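Jan 16, 2024

Banana ripening, a thread. I keep fruit records for the shop at Stundthorpe and the same points come up often enough that I would like them in one place.

1/ A banana is picked green and hard. It is shipped cool, at a little over 13 degrees, and kept there. Below that the skin cells are damaged and the peel goes a dull grey-yellow. The trade calls this chill injury. The flesh is usually fine.

2/ Ripening is started on purpose. The boxes go into a sealed room, the temperature is raised by a few degrees, and ethylene is let in at 100 parts per million for a day. After that the fruit makes its own and the supply can be shut off.

3/ Starch turns to sugar. Green fruit is mostly starch by dry weight. Fully yellow fruit has very little left. The peel loses its green pigment over the same days, so colour is a fair guide to what is going on inside, provided the room was not too warm.

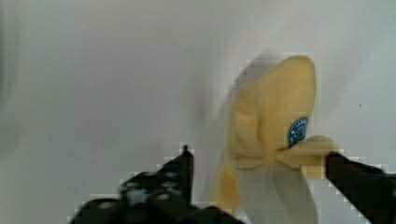

Can you ripen bananas faster at home without spoiling them?

A paper bag, folded shut, at room temperature. It holds the ethylene in and lets some moisture out. Add a ripe apple if you are in a hurry. Check it every morning.

4/ Too warm is a real fault. Above the mid twenties the flesh softens ahead of the skin and you get what is called cooked fruit: green outside, mush inside. We had a pallet of it in September. The room thermometer was mounted by the door and read low.

5/ Colour is graded by number, one for full green up to seven for yellow with brown flecks. We take delivery at three to four. We sell at five to 6, yellow with green tips going to full yellow. Anything at seven goes in the reduced crate by the till.

6/ I logged 2,368 hands through the shop last year, hand meaning the bunch as you buy it. Most of the waste was bruising, and most of the bruising was done on our own shelves. Stacking two deep instead of three made more difference than changing supplier from Hevard to Tollier did.

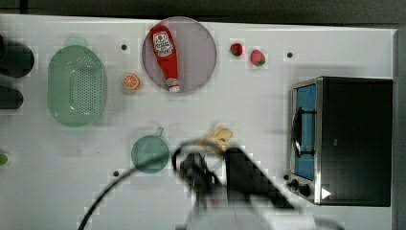 7/ Bruising also speeds ripening. Damaged tissue gives off more ethylene, which acts on the fruit next to it. One bad hand at the bottom of a crate will bring on the rest — take it out when you see it, and don't leave it for the evening.

8/ Humidity gets less attention than it should. In the ripening room you want it at 90 per cent or better until the colour breaks, then slightly lower. Too dry and the peel shrivels and scars show up darker. Too wet late on and the hands drop off at the neck.

9/ Wrapping the stems in film: I tried it on 20 hands against the same number left bare, same delivery, same shelf. I could not tell them apart on day four. By day six the wrapped ones were perhaps half a grade behind. I would not pay for the film.

10/ Separating the fingers did nothing I could measure.
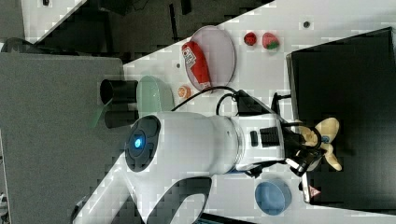
What about the fridge?

Once they are fully ripe it is a good place for them. The skin turns brown in a day or two and the flesh holds for the best part of a week. Green ones should stay out, as the cold stops them ripening properly and they seldom recover when brought back into the warm.

11/ For freezing, peel first. The skin is hard to get off afterwards. Slice, freeze flat on a tray, then bag. The texture is lost but for baking that doesn't matter.

12/ Next thread will be on plantains, which Trịnh on the market road stocks in better condition than we do. Different grading, and much more tolerant of a warm room.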